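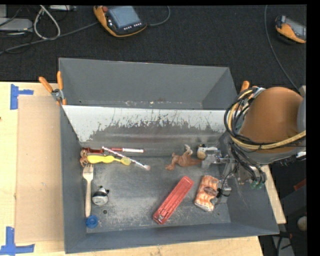
Saturday, bin station

Picking up from where the July notes stop. Goal for the day was to compare the two ways of choosing a grasp point on the mixed bin: the old one (highest point in the depth map, fingers closed across the narrow side) and the learned scorer Rania Younis trained on the Setent pick logs. Same arm, same gripper, same bin, same objects for both.

Setup first. Bin clamped at the back corners, orange clamps. Checked the bin position against the blue tape before starting and again at lunch. No shift either time. Cardboard stays flat on the table to the left, please leave it there, the drop pose in the Drutitia script assumes it.

Object set is the mixed one: wooden fork, blue bottle cap, plastic animals, the yellow toy, the red and white marker, the bread snack packet, the red block, the rest of the small stuff. I did not swap anything during the day. Bok-nam Jang wants a version with only flat things, and I'd like to do that on a separate day so the numbers don't get mixed.

Procedure. Objects go in by hand from a cup, spread with one shake, no arranging. The arm tries until the bin is empty or until it has failed 3 times in a row, then we reset. A pick counts as good if the object is still in the fingers at the check pose over the cardboard. Anything dropped on the way is a miss, even if it lands on the cardboard. Alternated methods every reset so that drift in the lighting would hit both.

Total of 124 attempts logged, split evenly. The scorer came out ahead. I'm not putting the rates here until the log has been cleaned, there are double entries from the restart at 11:40 and I would rather quote one number once.

What I noticed while running:

The old method does well on anything that stands up from the floor. The animals are easy for it. It is bad near the walls. The sloped sides read as height, so it keeps proposing points partway up the slope with nothing there. We knew this. Masking the walls helps, but then it ignores anything resting against them, and with a scatter like ours something nearly always is.

The scorer is better at the walls and better on the fork. It goes for the handle, low down, and comes in straight. It is worse on the packet. It likes the printed side and treats the picture as if there were edges to close on. 4 of its misses in the morning were the packet, all the same way – fingers come down on the print and the packet slides ahead of them. Rania says the Setent logs have almost no printed packaging, so this is probably a training set problem and the network itself may be fine.

The bottle cap is hard for both. When it lies flat against the floor the fingers can't get under the rim, and we stop short of full contact to protect the fingertips. I lowered the floor offset by 2 mm for one reset to see. Got the cap, but did not like the sound, and put the offset back. Those attempts are marked in the log and should be dropped from the comparison.

One fault in the afternoon, joint limit warning on the wrist during an approach toward the left wall. The cable bundle on the arm pulls tight in that pose. I loosened the loop and taped it again with more slack. No repeat after that, but there were only a few resets left, so I wouldn't call it fixed.

Depth camera: floor of the bin is fine, dull enough. The back wall is patchy, some returns from the shiny part of the panel and fewer from the stained part. Doesn't matter for picking. It does upset the automatic bin finder, which uses that wall as one of its planes. I typed the bin pose in by hand for the whole day. Okafor's routine with the tape marks would be more robust and I'd like to try it next.

Both pendants are on the carpet behind the table. Check which one you have before you enable anything.

To do:
Clean the log, remove the double entries and the low offset attempts (me)
Add packet images to the training set, Baltari has a box of wrappers we can borrow (Rania)
Flat objects run (Bok-nam, after the log is done)
Proper strain relief on the wrist cables, tape is not enough
Write the wall mask width into the config file – at the moment it lives only in my terminal history

Stopped at 5:20. Arm parked, brakes on, objects back in the cup.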